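The Haldane Folding Allotment Barrow
Tritley Garden Goods

I've had a soft spot for wheelbarrows ever since my first plot, which sat at the top of a very steep path, and the Haldane is the one I'd have given anything for back then. It folds flat, it hangs on a single hook and it still carries a proper load of muck — up to 90 litres if you heap it a bit!

The frame is steel tube with a baked green finish. The tub is heavy canvas, stitched double along the seams, and it unclips with four toggles when you want to hose it down or swap it for the mesh one (lovely for leaves, hopeless for sand). 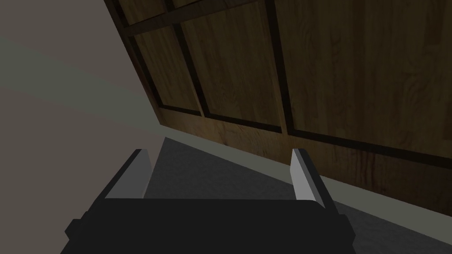 Folding takes two hands and one foot. Press the bar down, pull the handles towards you and the legs tuck themselves in. The first few goes are stiff, so a drop of oil on the hinge pins helps. Greer Aitken in our workshop redrew the hinge over the winter and the new one no longer nips your gloves, which pleased me more than I can say.

The wheel is a wide, puncture-proof one from Trilteck. It rolls nicely over wet grass and woodchip. On loose gravel it's a bit of a plod, and I'd pull the barrow behind you there.

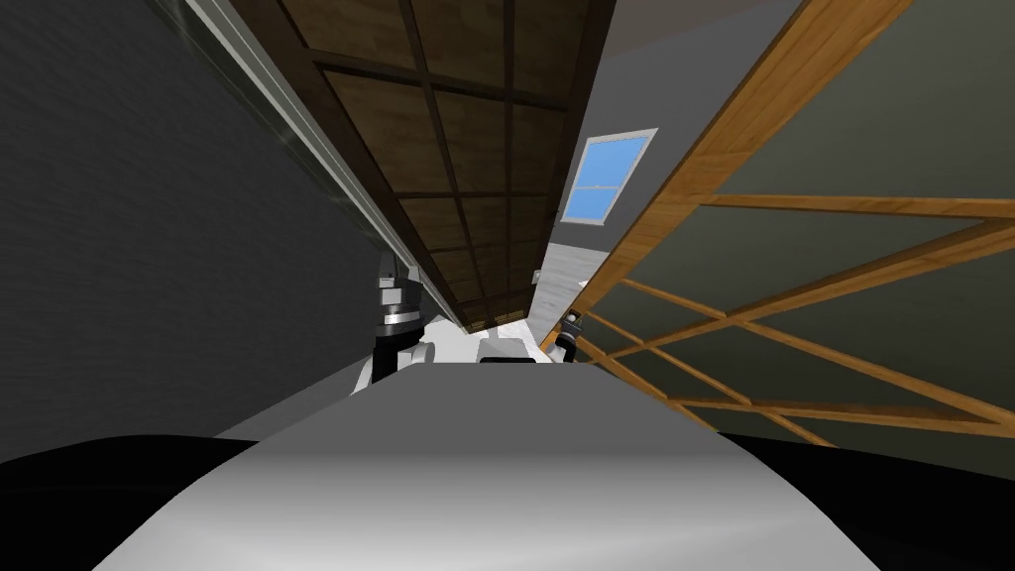 Size and weight
Length, open: 1,240 mm
Width across the tub: 610 mm
Folded depth: 388 mm
Height of handles: 900 mm
Weight: 11 kg

The handles suit most people, but if you're over six foot, ask for the longer Brerkden grips. They push straight on and come in cork or black rubber. Clotilde Boyer has had the cork pair on her own barrow for years and they've gone a beautiful dark brown.

In the box: frame, canvas tub, wheel, axle, spanner and a spare toggle. Mesh tub and long grips sold separately. New canvas tubs are back in stock from June.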